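4. Visitor routes and length of stay on the Skurport peninsula

4.1 Study area and how it was divided

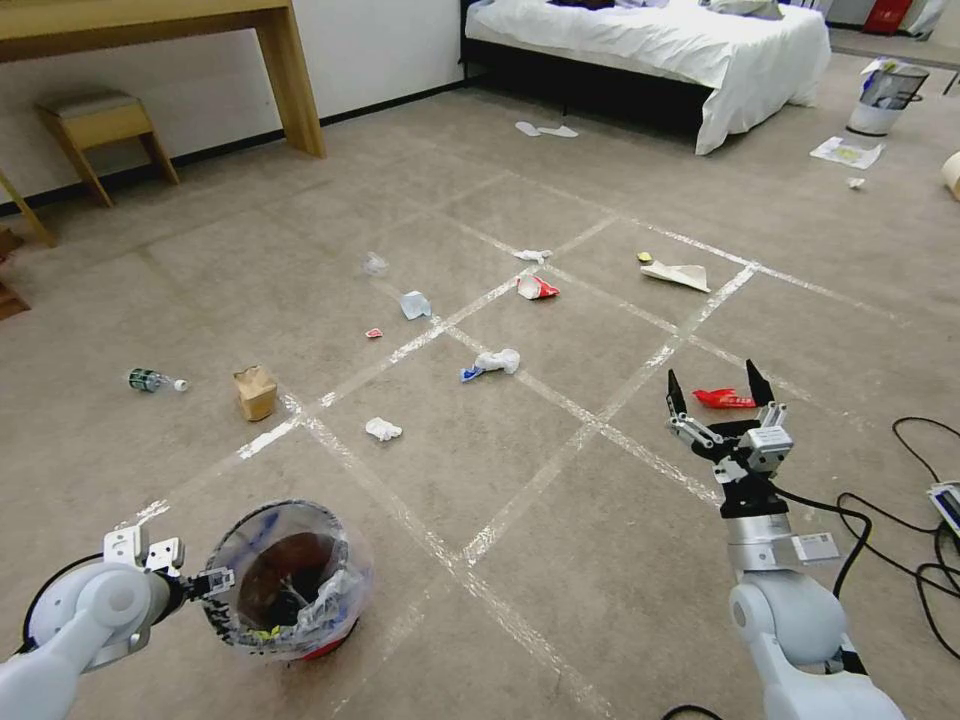
Figure 3. Carpeted floor marked out in large squares with white tape.

The Skurport peninsula is reached by a single coast road from the south and by a passenger ferry that lands at Sindum. Most visitors come by car. The road passes the old fish market, climbs to the viewpoint at Stöcker and ends at a gravel car park above Kodik beach, where a footpath goes on to the lighthouse. There is no loop, so everyone who drives to the end must come back the same way.

For the analysis we divided the peninsula into grid squares with sides of 600 metres. Smaller squares were tried first, but many of them held no stopping place at all and the counts were too thin to compare. Squares that were entirely sea were dropped. Where a village fell across two squares, as Sindum does, both were kept and the stops were assigned by street address.

4.2 Data

The data come from a paper survey handed out at the ferry landing, at the Stöcker viewpoint and at the Kodik car park. Respondents drew their route on a printed map and wrote down each place where they had stopped for longer than a few minutes. After incomplete maps were removed, 2,522 responses remained. Maps were coded by hand by Mareike Thiele, and a second coding of 1,000 maps was done by Chathurika Khondokar. Where the two disagreed, it was usually over whether a photograph stop at the roadside should count. We decided that it should if the respondent had marked it.

The survey was offered in English and German. Coach parties are under-represented, as their drivers rarely stop long enough for a form to be filled in, and this should be kept in mind when reading the results for Stöcker.

4.3 Results

Day visitors arriving by road tended to drive straight to Kodik and make their other stops on the way back. The fish market in particular was a return stop, often combined with a meal. Ferry passengers behaved quite differently. Few of them went beyond Sindum and the shore path, and those who did mostly used the local bus, which leaves soon after the morning boat and is easily missed.

Overnight guests spread their stops more evenly. They were the only group to visit the chapel and the walled gardens west of Stöcker in any number, and they walked more - the lighthouse path appears on their maps far more often than on those of day visitors. Several wrote in the margin that they had learned of the path from their landlady or from other guests. It is signposted only at the Kodik end.

Season mattered less than we had expected. The order of the most visited squares stayed the same into October, although the beach squares lost visitors to the villages once the kiosk at Kodik had closed. Weather on the day was not recorded, and we cannot separate its effect from that of the calendar.

The maps also show how little use is made of the two lay-bys between the fish market and Stöcker. Both have sea views and picnic tables, but the turning is awkward for northbound traffic and there is no advance sign. We return to the question of signs in Section 5.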